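Zurivberg Hall – Table Hire and Display Rules
Frequently asked questions

Who may hire a display table?
Tables are available to residents, schools and registered clubs in Zurivberg and Borkberg. Applications close at noon on Friday.

How many tables may be booked?
Each applicant may book up to 4 tables. A table is 125 cm long and 50 cm deep.

Are cloths provided?
Yes. Cloths are fitted before the hall opens and must remain in place. Pins, tape and adhesive putty are not permitted on the fabric.

May lamps and other electrical items be used?
Yes, provided they are in good working order. Desk lamps should stand on a flat base, with the cable kept on the table top and spare length placed well away from the front edge. One multi-socket power strip is allowed per table – strips must not be plugged into one another.

What may be displayed?
Household items, stationery, boxed goods, toys and craft work are all accepted. Smaller pieces may be placed on top of flat boxes. 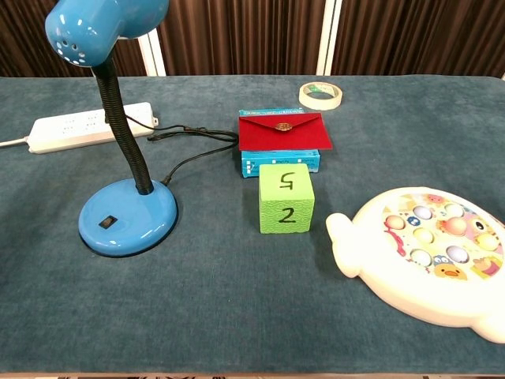
How are items returned?
Items must be collected by the exhibitor before closing. Uncollected property is transferred to the Gikby store, where a release form is required.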